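The robotics club at Welwood meets in a back room with a sink at one end, and its captain has spent most of August there. The team is building a gripper for the Wedaveck student contest, where each entry gets 58 tries at picking up small objects.

"Last year we dropped too many," the captain said. "The fingers were flat, so anything round just rolled out."
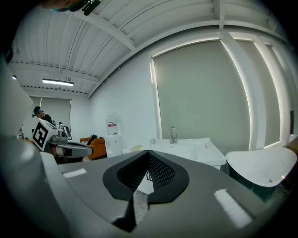

The club had about 100 dollars left for parts, so most of the summer went into practice — two students on each shift, one to guide and one to keep score.

"I'd like to beat Dinska," the captain said. "They start again next week, same as us."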